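Collecte de couvertures : point d'étape de décembre

Le service Mekonnen remercie les résidents et leurs familles, grâce auxquels 300 couvertures et plaids ont été recueillis depuis l'ouverture de la collecte. Les articles en polaire doivent être remis propres et secs, après un lavage à 30 °C sans adoucissant. Les pièces volumineuses sont pliées en quatre, puis roulées. Les jouets sont acceptés au même guichet, dans un sac distinct.

La distribution aux familles sera assurée sous la responsabilité de Mme Maureen Pearce. Les dépôts sont reçus à l'accueil du bâtiment Gelis jusqu'à 17 heures.

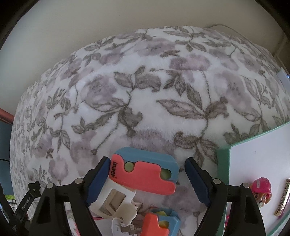

Couverture polaire blanche à motif floral mauve et lilas.

Pour tout enlèvement à domicile, les demandes sont à adresser à M. Abbas Ghaffari, au secrétariat du service.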